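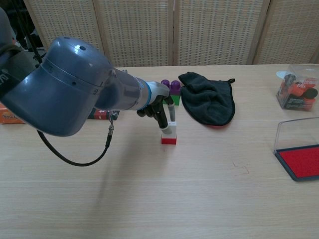

Page last changed: Sunday, 9.40 pm

Small towers, September

by Fumiko Sugiyama

Hello again! I promised a few of you that I'd put up something from the block table, and then I went to Vardale for the weekend and forgot all about it. So it's a short gallery this month, one picture for now, and I'll add to it as I get round to it.

If you're new, I'm mad about toy building blocks. It started with a bag of 200 from the Flukel jumble sale (a fiver, and the man threw in a biscuit tin to keep them in) and it has grown from there. I like the little builds best – two blocks, one colour on another, that's plenty for me. Big castles are lovely but you stop noticing the colours, and the colours are why I'm in it.

1. White on red, purple on green

The white and red pair is my favourite at the moment. Red at the bottom looks so solid on pale wood, and white on top of it is as crisp as a clean plate. There's a small dark mark on the front of the white one, too, which I rather like.

Purple on green is the pair I argued with myself over. On paper it sounds horrid, doesn't it? But I keep coming back to it. Purple and green together make me think of allotments, all those beetroot leaves and cabbages, and the two round studs on top are just asking for a third block. I'd go yellow. My sister says orange, and she's wrong.

The black cloth on the right, with the little loop at the corner and the bit of red along the bottom, is the soft sort that's so good for dust. Studs are terrible for dust – go round each one with a corner of the cloth over your fingertip and don't bother with sprays, they leave a film.

And the see-through box at the back! I can't say enough good things about see-through boxes. I used biscuit tins for years and spent half my life taking lids off. Red and black things live together very happily in a clear box, and you can spot what you want from across the room.

Next time I want to try three blocks high, and I've got 74 words of notes on the back of an envelope about blues, so you've been warned. If you've got a colour pair you swear by, pop it underneath.

Comments

Ma
Purple and green for me every time, I had a school scarf like that. Yellow on top please!

Ustus
Team orange, sorry. Do you wash yours at all or only dust them?

Fumiko Sugiyama
@Ustus – warm soapy water in a washing-up bowl when they first come home, then only dusting. And you can go and sit with my sister.

Ma
How many high before it counts as a big one?

Fumiko Sugiyama
5, I think. Ask me again after the blues.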